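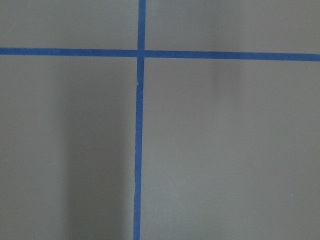
Could you not just use a pencil and a long ruler, a reader asked under the last piece, and save yourself the price of the tape? You could. I did for years. A pencil line on a work surface is free, accurate and invisible from the moment you put anything near it, and by October mine had been leaned on so often that it had turned into a general greyness with opinions. So tape it is, and blue tape at that, which shows up from the other side of the room and will come off again when you change your mind.

You will change your mind. Mine was the kind of table that attracts things. Put down a kitchen scale and by teatime it has a sponge, a clamp and somebody's cable for company. Dividing the top into large rectangles doesn't cure this, but it does mean you can say which rectangle the problem is in.

What you need

Cardboard, flat and in big pieces, if you want to protect the table underneath
Blue painter's tape, one full roll and the end of an old one
A tape measure
A straight edge at least as long as your arm
A sharp knife
A soft cloth
Scrap paper and a pen

I've used tape from Oketti and tape from Valtau. The Oketti is a touch stretchier, of which more below. The Valtau tears beautifully when you want it to and also when you don't.

Step 1: Clear the table

All of it. Moving everything up to one end and promising to do that end later is how you get a grid with a bald patch. Wipe the top down and leave it to dry while you have a cup of tea. Dust is the thing that beats tape, and it collects along the back edge where you never look.

Step 2: Lay the card

Flattened boxes will do, so long as the folds are tame. Butt the panels up edge to edge and don't overlap them. An overlap feels tidy at the time, but anything you stand on it afterwards will lean, and a scale that leans is just an ornament. Trim the outside edges with the knife, cutting away from you and on something you don't love.

If the top is already a plain surface you're happy with, skip the card and tape straight onto it. Try a short bit in a corner first, leave it overnight and peel it off. If it brings the finish up with it, you've learned something cheaply.

Step 3: Draw it on paper first

Decide how many cells you want and then have fewer. My first attempt, on the long bench at Woton (3000 mm of it, and I measured it twice), had cells so small that a mug took up one and threatened its neighbour. Big rectangles are much more use. They needn't match, either. A wide one for the messy job and a narrow one for the bits you've put down for a minute is perfectly respectable.

Where you can, let the tape lines fall on the joins in the card. The strip then does two jobs, and you look as though you planned it.

Step 4: The long strips

Mark where each line starts and finishes with a small tick at either edge of the table. Stick down the end of the roll at one tick, walk it to the other, keeping it just clear of the surface, line it up by eye and lower the whole length in one go. Then press from the middle outwards with the cloth.
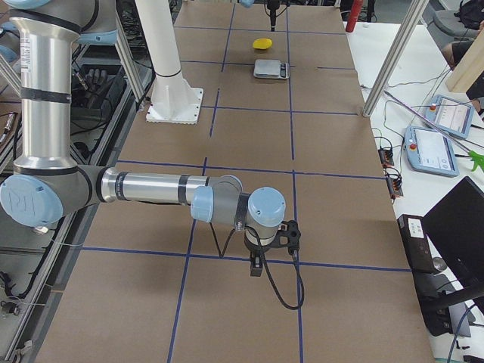 Don't pull. Everybody pulls. Stretched tape lies down dead straight, looks marvellous, and spends the night creeping back to the length it was before you bullied it. That's where wobbles come from, along with the habit of sticking it down a hand's width at a time, correcting as you go. Each correction is a small bend, and they add up into something resembling a river.

If you have someone to hold the other end, so much the better. Agree beforehand who is in charge.

Step 5: The cross strips

Same again in the other direction. Run them straight over the top of the first lot. I know there are people who cut the tape at every crossing so that it all sits at one level, and I wish them well. A crossing is two layers thick and you won't notice it after the first day.

Check the distance at both ends before pressing down. A line can set off from the right place and arrive quite a way from where it was expected. A slight slope doesn't matter if all you're doing is keeping things apart. If you're going to measure from the line, lift it and do it again.

Step 6: Joins

Sooner or later the roll runs out halfway across. Stop at once and resist the urge to carry on from where you were with the new one laid vaguely alongside. Cut the old end square with the knife and overlap the new piece by 2 cm, with both edges lined up before you let it touch. Try not to put the join right next to a crossing, where you've already got a ridge and the fingers find it every time.

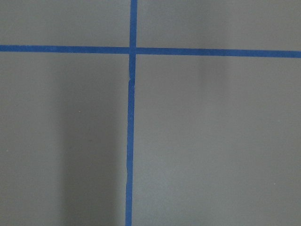 Small creases can be left alone. Run a thumbnail along them, press hard and move on. If an edge has lifted, though, see to it that day. A lifted edge collects crumbs, then fluff, then the corner of whatever you slide across it, and after that you have a flap.

For a proper kink, cut out the bad length and patch it. Peel back slowly, low and flat, particularly on card, which will happily part with its top layer to spite you.

Looking after it

Lift things in and out of the cells where you can, and slide as little as possible. Wipe with a dry cloth only if there's card underneath. I replace single strips as they go and redo the whole lot when the patches outnumber the original.

Labels are optional. I wrote letters on the tape in the first week and everyone carried on saying "the one by the wall". Hermans do a pen that is sold for writing on tape, and it does write on tape, and on your cuff.

Updated January 22, 2020: corrected the overlap in Step 6, which had been given in inches.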